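4. How People Word Their First Message to a Help Desk

4.1 Why the first message matters
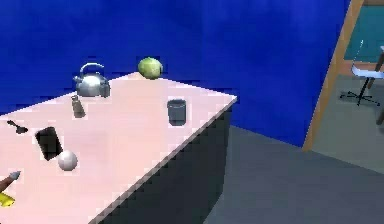 Anyone who has waited three days for an answer from a large online service knows the feeling: the form was filled in, the ticket number arrived, and then came a reply that asked for the very thing that had been typed into the second box. We wanted to find out how much of that back-and-forth can be traced to the opening message itself. Earlier work has mostly looked at the other end of the line, at staffing, queue rules and canned replies. That work is valuable and we lean on it in Section 2, but it tends to treat the user's words as a fixed input. They are anything but fixed! The same person will write a careful paragraph to one service and four angry words to another, and the form they are given has a lot to do with it.

Our data come from three services that agreed to share closed tickets with all personal details removed. Zinar is a photo-sharing app with a mostly young user base. Demmont is a message board for hobby groups, older and slower, where many accounts have been open for years. Mersha is a small marketplace for secondhand goods that added a social feed late in its life. All three handle account recovery by written ticket only, so there was no phone channel to muddy the picture, and all three keep the full thread from opening message to closing note.

4.2 The ticket set

We worked with 1,246 tickets, all of them about a lost, locked or taken-over account. Billing questions, abuse reports and feature requests were left out. A ticket counted as closed when the user got back in or when the service gave a final refusal. Threads that simply went quiet were kept in a separate pile and are discussed in 4.5, where they turn out to be some of the most interesting material we have.

Each opening message was coded for what it contained: the account name, the last time the user could log in, the exact error text, the device in use, what the user had already tried, and what the user wanted to happen. We added that last item after reading a first batch of 200 tickets. A surprising share of users described their trouble in rich detail and never said which outcome they were after. Did they want the old account back, or would a new one under the same name do? The agents often had to guess, and a wrong guess cost a full round of replies.

Coding was done by hand with a tool called Demeck, which shows one message at a time and hides the rest of the thread. This was important to us. If the coder can see that a ticket ended badly, it is very hard to read the opening message with fresh eyes. The tool also hides the name of the service, although on Zinar tickets the style of writing often gave it away within a line.

4.3 What the messages looked like

The messages were wonderfully varied. Some users wrote like people filing a police report, with times and steps in order. Others wrote as if picking up a conversation with a friend who already knew everything ("it's doing it again, same as before"). A third style, common on Demmont, opened with the history of the account — the groups joined, the years spent moderating, the old friends who could vouch for its owner — and reached the login problem only at the very end.

We had expected this last style to do poorly, and here the data corrected us in a delightful way. On Demmont, where agents may use account history as proof of ownership, the long opening stories were full of useful evidence. An agent could check them against the record and restore access without asking for anything more. On Zinar the same kind of message went nowhere, as agents there may accept only a short list of proofs and had to send the standard request regardless of what the user had said. So the value of a detail depends on what the desk is allowed to do with it, and users have almost no way of knowing that when they sit down to write.

Message length alone told us very little. Short messages that gave the account name and the error text moved along nicely, while long ones without either stalled at the first reply. What did stand out was the exact wording of the error. Users who copied it word for word were far less likely to be asked a follow-up question than users who put it in their own words. "It says I'm blocked" could stand for at least four different conditions on Mersha, each with its own fix and its own team.

4.4 The effect of the form

The three services use different forms, and this gave us a natural comparison. Zinar offers a single open box with a limit of 120 characters, followed by a second box that appears only after the first is sent. Many users did not notice the second box at all. Demmont has one large box with no prompts. Mersha asks 2 direct questions, "What do you see on the screen?" and "What would you like us to do?", before it shows an open box.

Those two plain questions did a lot of work. Nearly every Mersha opening stated a wished-for outcome, a detail that was often missing on the other services. The question about the screen also drew out copied error text without ever using the word "error," a term some users seem to avoid when they fear the fault is their own. We find this very encouraging. A change of this kind costs little, asks nothing new of the staff, and can be tested on a small slice of traffic.

We should be careful about cause here. Mersha users also differ in other ways: they have money tied up in open sales, and that may push them to write with more care. A fair test would place the same two questions on Zinar's form and leave everything else alone.

4.5 Threads that went quiet

A thread was placed in the quiet group if the user did not answer the agent's last question. In most of these, that question asked for something already present in the opening message. It is easy to picture the user reading it, sighing, and closing the tab, though the tickets cannot tell us so. Some may have recovered the account by another route, and others may have opened a second ticket from a new address that we could not match to the first. Section 5 takes up these repeated requests in detail and compares the wording of the agent's question across the three services.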